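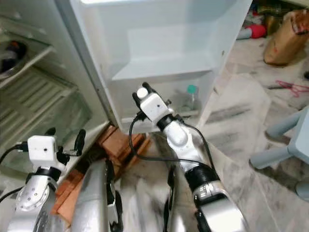
Product Review Desk, Caltodau Property Services
Equipment Reviewer

Review: Rovine 40 Portable Dehumidifier

Caltodau Property Services reviews drying equipment that homeowners may wish to keep on hand between professional visits. The Rovine 40 is a portable dehumidifier intended for basements, laundry rooms and small apartments. Our office purchased the unit at the regular retail price of 400 dollars and operated it through most of August in a finished basement with a history of seepage along one wall.

Setup requires little effort. The casters are attached at the factory, the filter slides in from the rear, and the drain hose threads on by hand. The manual is clear on most points, although the section on continuous drainage fails to mention that the hose must run downhill for its full length. Owners without a floor drain will need to empty the tank, and its handle is too narrow for a comfortable grip when the tank is full.

Performance was good. The unit held the basement at the selected humidity level on all but the wettest days. The display read 37 percent at its lowest, a figure that our separate hygrometer placed slightly higher. Buyers who need a precise reading should use an independent meter.
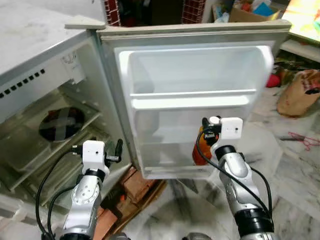 Small refrigerator with the door open.

Noise is the principal weakness. On the low setting the fan is acceptable in an occupied room. On the high setting it interferes with conversation, and the compressor starts with an audible knock. The Semeniuk model we reviewed previously was quieter - it was also slower to bring the same basement down to its set level.

The Rovine 40 is not a substitute for water extraction. Wet carpet padding, soaked drywall and standing water call for commercial equipment and a moisture inspection. Used too late, a household dehumidifier may dry the surface of a wall while the cavity behind it remains damp.

The warranty covers parts for 31 months and excludes the filter. Replacement filters are sold through Piter, the distributor, and ours arrived in good order.

We recommend the Rovine 40 for routine humidity control in basements with a floor drain. Buyers who intend to place it near a bedroom should consider the Semeniuk instead.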